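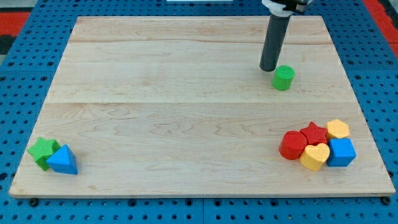

Figure 2. Pusher lowered over the board, with blocks set out for a new example.

4.2 Recording your first examples

By now your Skumo arm should be bolted down, the pusher fitted and the board resting on the perforated platform. It's time for the part most people enjoy - showing the arm what you'd like it to learn! Take it gently to begin with, and don't worry if your first few tries feel clumsy.

1. Put the blocks on the board in any loose arrangement you like. A mix of close groups and single blocks works nicely, and so does a block tipped on its side now and then.

2. Bring the pusher down with the hand controller until its rounded tip hovers just above the wood. Stop there.

Caution: Never press the tip into the board. If you feel the controller buzz, raise the pusher and run the height check in section 2 again.

3. Press Record and wait for the tone.

4. Say or type what you're about to do, in plain words, such as "push the green cylinder over to the red star." Everyday wording is best, and you're welcome to word it differently each time.

5. Push the block slowly along the board. If you bump a neighbor on the way, carry on and finish - the system learns from small recoveries too.

6. Press Stop, lift the pusher clear and choose Keep or Discard.

Note: Discard an example if a block falls off the board or if your hand strays over it while recording.

7. Move at least two blocks before you start again, so the layouts don't all look alike.

We suggest saving 500 examples before you start the first training run. That sounds like a lot, we know, but they're short and you can spread them over as many sittings as you please. Your count appears beside the Keep button.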